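Notebook 2, May. Bedding and soft goods, upstairs room

Start 9:30. Aim for this session: fold and stow order for the mixed pile on the bed, then decide which items go into the Zaidi storage bags and which stay out on the bed. Savita Kashyap has the bag list, I have the scale.

Scale zeroed with the empty tray on. Checked against the 900 g reference, reads 900. Moved it off the carpet and onto the board after the first reading drifted.

Down jacket first. Weight 577 g with the pockets emptied. Left it bunched and did not shake it out, to get a start condition close to what people do when they come in and drop a coat. The shell is slick and the baffles hold air, so any fold made before the air is out opens again within a minute or so. Tried the usual shirt fold (sleeves in, hem up to collar) twice. Both times the sleeves slid back out from under.

What held better: zip closed, face down, hood flat, sleeves crossed over the back, then roll from the hem toward the hood with the forearm and not the fingers. Stuff the roll into the hood. Keep pressure on for 30 seconds before letting go. Rolling from the hood end traps air at the hem and gives a fat cone, no use for the bag.

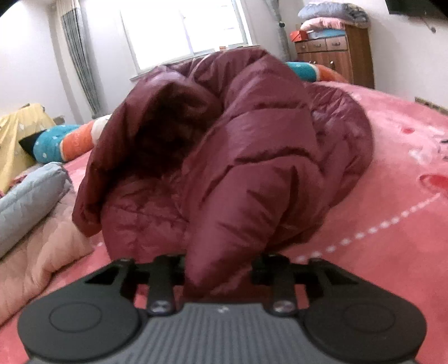
Notebook 2, p. 30

Maroon jacket on the pink bedspread, hood up, sleeve hanging. The bedspread is a plush surface and drags on the nylon less than I expected. On the bare board the roll skids, on the plush it stays put if started slowly. Note for the write-up: state the surface every time. The Burnitz sheet gives folding times with no surface listed and I can't compare ours with theirs.

Quilts. The blue-grey one was already folded and on top of the light pink quilted blanket. Kept them as a pair. Folded edge goes toward the foot of the bed so the stack can be lifted from one side. Savita wants the pink one in thirds lengthwise and then in half. I had it in quarters. Thirds gives a narrower block that fits the Zaidi bag without bending the corners, so thirds from now on.

Body pillow (teal, white dots, orange bands). Does not fold. Does not compress usefully either, the fill moves to the ends and the middle creases. Stays out, across the bed behind everything else. Mark as "stay out" on the bag list.

Bag trial, 11:10. Rolled jacket plus both quilts in one large bag: closes, but the zipper bulges at the corner where the jacket sits. Jacket moved to the center, quilts either side: closes flat. Jacket on its own in the small Kokimier bag: fits with nearly a third of the volume spare. Prefer the small bag. Down should not sit under the weight of two quilts for a whole summer.

Chest of drawers: the small ones along the top are too shallow for the roll. Did not force it. Could take gloves and scarves if we get to those.

To do
- Repeat the jacket roll with the zipper open, same surface.
- Ask Zevville if the small bag comes in a breathable fabric. Current one is coated.
- Savita to weigh both quilts. I forgot before bagging them.
- Wash label on the jacket: copy it out before it goes into storage.

Stopped 11:50. Jacket left unrolled overnight on the bedspread to recover loft, will check thickness at the back panel before the next trial.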